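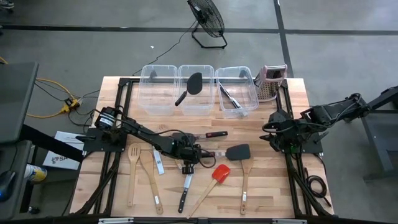

Kitchen Tool Care at Shared Facilities: A Thread from the Okarcombe Public Kitchens Office

1/ The Office has updated its guidance on the care of knives, turners and wood work surfaces in shared kitchens. The new text applies to all kitchens in the Okarcombe program, including the Premine annex, and takes effect in July. The main points are set out in this thread.

2/ Wood surfaces. Wood tops remain permitted for bread, produce and dry goods. Raw meat, poultry and fish must be prepared on a separate plastic board, and that board goes to the dish area as soon as the task is finished.

3/ Wash wood tops with hot water and a small amount of dish soap. Wipe along the grain, rinse with a clean cloth and dry with a towel. Standing water should not be left on the surface overnight. Bleach mixed stronger than the label directs will dry out the wood and raise the grain.

4/ Oiling. Food-grade mineral oil is the only finish approved for tops in the program. Olive, corn and other cooking oils turn rancid and may not be used. Apply the oil at closing, leave it for 8 hours, and wipe off what remains before the first booking of the morning.

5/ Several users asked whether tops with deep cuts must be replaced. In most cases they can be sanded. Please report the damage through the booking desk and do not sand the surface yourself. Sanding at Okarcombe is carried out under contract by Magnusson, and tops are out of service for 2 days while the work is done.

6/ Knives. Every knife is to be washed by hand, dried and returned to the rack. Knives may not be left in a sink, under a towel or in a tub of soapy water. Most of the hand injuries reported to the Office last year took place at the sink.

7/ Knives with loose handles, broken tips or open rivets should be placed in the red bin by the door with a tag. The tag needs the kitchen number and a few words on the problem. Users who bring their own knives are responsible for their condition and must take them home at the end of each booking.

8/ Turners, spoons and spatulas. Nylon and silicone tools should not rest in a hot pan. When the edge of a turner becomes rough or begins to melt, throw it away. Small pieces can break off into food, and a rough edge is very hard to clean. Replacement tools are kept in the supply closet and may be taken without a request form.

9/ Slotted tools need extra attention. Food dries inside the slots and is often missed in a quick wash. Use the narrow brush that hangs over the sink, then check the slots against the light.

10/ Dishwashers. Metal and silicone tools may go in the machine. Knives, wood spoons and anything with a wood handle may not. The rinse cycle on the Premine machine has been reset, and users there should allow 3 extra minutes per load.

11/ Storage. Drawers are to hold clean, dry tools only. Please place tools with the handles facing the same way. The Grikby drawer inserts supplied in the spring should stay in place; they lift out for washing and fit only one way around.

12/ Fees. There is no change to the hourly booking rate. The cleaning charge for a kitchen left in poor condition rises to $70 per booking. The charge may be appealed in writing through the booking desk, and the Office will answer each appeal in writing.

13/ A question received this morning: may users season their own cast iron pans in the ovens? Yes, provided the fan is on, a tray is placed under the pan, and the booking covers the full heating and cooling time. Pans may not be left to cool in a kitchen booked by another user.

14/ Printed copies of the guidance will be posted beside each hand sink. Large-print copies are available at both front desks. Questions on wood care may be sent as replies to this thread; questions on charges should go to the booking desk, as account details cannot be discussed here.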